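Section 11. Preparing the Plusen Arm for Visitor Demonstrations

11.1 Scope

This section applies to open days, school visits and guided tours at which the Plusen arm is operated in front of persons who have not completed operator training. It is to be read together with the Clorier controller manual. Where the two documents differ on stopping distances or speed limits, the lower value applies.

The demonstration program supplied with the arm contains one task, the handling of folded card. Other tasks may be shown only after the site supervisor has run them without visitors present.

11.2 Before the doors open

1. Confirm that the arm is mounted on the Bansal stand and that all four locking feet are down.

2. Place the barrier posts so that no visitor can stand closer than 45 inches to the edge of the work area. Check this distance again after any furniture has been moved.

3. Switch on the controller and allow 14 minutes for the self-check. Do not open the demonstration menu during this time.

4. Press each emergency stop in turn, including the one on the visitor side. Reset and confirm that the status light returns to green.

5. Set the speed dial to Visitor. The arm will not accept the demonstration program at any other setting.

6. Run the program once with no object in the work area.

Caution: The gripper fingers close with enough force to injure a hand. Loose sleeves, lanyards and visitor badges must be kept outside the barrier at all times.

11.3 Selecting an object

Objects for the demonstration should be light, dry and free of staples. The program accepts items weighing up to 399 grams. Card and heavy paper give the best results. Glossy plastic covers tend to slide between the fingers and should be kept for trained audiences.
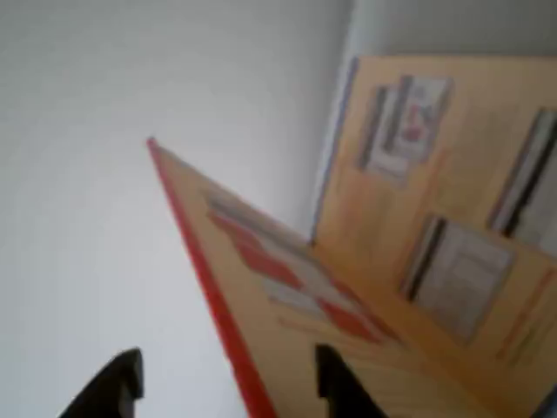

Folded items call for more care than flat ones, and the operator should decide on the point of contact before the program is started. Approach a single panel at its edge, and leave the crease alone. A folder standing open in a V offers a free edge on the front panel, and one finger can pass on either side of it. A colored border, such as the red strip on the tan folder, gives the operator a clear line to aim for against a white wall. Glued pictures add thickness and may lift at the corners, so press them flat beforehand and choose a stretch of edge where the fingers will not catch them.

Note: Visitors often ask to have their own work used. This is permitted if the item meets the limits above and the owner has been told that it may be creased or marked.

11.4 Running the demonstration

1. Ask visitors to stand behind the barrier. State aloud that the arm is about to move.

2. Select Card from the demonstration menu and press Start once. A second press within the countdown cancels the run.

3. Keep one hand within reach of the emergency stop until the arm has returned to rest.

4. Use the Pause key when answering questions. Do not leave the arm moving while facing away from it.

5. If the object slips, press Pause, wait for the amber light, and open the gripper from the menu. Do not pull the object free by hand.

6. Record the run in the Kokar log sheet before inviting the next group forward.

Caution: Pause holds the motors under power. It is not a safe condition for reaching into the work area – use the emergency stop for that purpose.

11.5 Visitor operation

Visitors may operate the hand controller one at a time, with a trained operator standing beside them and holding the enabling switch. Children must be accompanied by an adult from their own group. The operator should first show how the fingers open and close, then how the wrist turns, and only then allow movement toward an object.

Each turn should end with the arm in the rest position. Guiding the fingers to a narrow edge is difficult for beginners, and a second attempt may be offered if the schedule allows.

11.6 Closing down

1. Return the arm to rest and remove all objects from the work area.

2. Turn the speed dial to Off and remove the key.

3. Wipe the finger pads with a dry cloth. Remove any paper fibers or traces of glue.

4. Leave the barrier posts in place until the controller display is dark.

5. File the log sheet with the site supervisor. Damaged finger pads are to be reported on the same sheet, with the pad position marked L or R.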